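Recording with the hand-held gripper, part two

Apr 25, 2019

I said last time I would write up how the recording is going, so here it is. The short version is that I have 500 usable examples for the first task and I am slower at this than I expected to be.

For anyone who missed the earlier post, the project is called Flelura. The idea is to teach an arm to do small table jobs by showing it a lot of examples of a person doing them. I don't drive the arm to make the examples. I hold a gripper with a camera on it, do the job by hand, and the program learns from the video and from how far the jaws are open. The arm can stay switched off the whole time.

The first task is picking up a small object and putting it down somewhere else on the table. I work in sets of 30. After each set I stop, copy the files over and watch a few of them at high speed. If the first ones look bad I watch the whole set, and more than once I have thrown a whole set out. Mostly the trouble is me moving too fast. My hand knows where it is going before the camera has had a proper look, and the learner needs to see the approach.

Arlindo Sales has been doing some of the recording as well. He is left-handed and comes at the object from the other side, and at first I thought that would muddy things. So far it seems to have helped. The model trained on both of us copes with more starting positions than the one trained on me alone. I would like to test that properly before I say more about it.

A few notes on habits, mostly for myself:

Every example starts with the jaws open and above the table. I was sloppy about this in the first week and the model picked it up. It would sometimes close before it had got anywhere near the object.

Change where the object goes every time. I thought I was doing this until I plotted the positions and found nearly all of them in one patch near my right hand. Now I use a list of positions made by a script.

Keep the bad grabs if you recover from them. I used to delete any example where the object slipped. Arlindo talked me out of it, and he was right — the model had no idea what to do after a miss.

Write down what changed. I keep a plain text log with the set number, who was holding the gripper and anything odd. It has saved me twice already.

The sorting and labelling is done with a small tool I named Plurkska, for no good reason. It cuts each recording at the point where the jaws open for the last time. It gets this wrong when I fidget at the end, so I am trying to stop fidgeting.

The target for this task is 3000 examples. At the present rate that will take me well past the end of autumn, but the later sets are going faster than the early ones and I have fewer to throw out. Tonight I'm doing one more set and then starting a training run to leave going overnight.
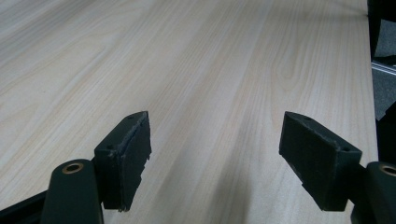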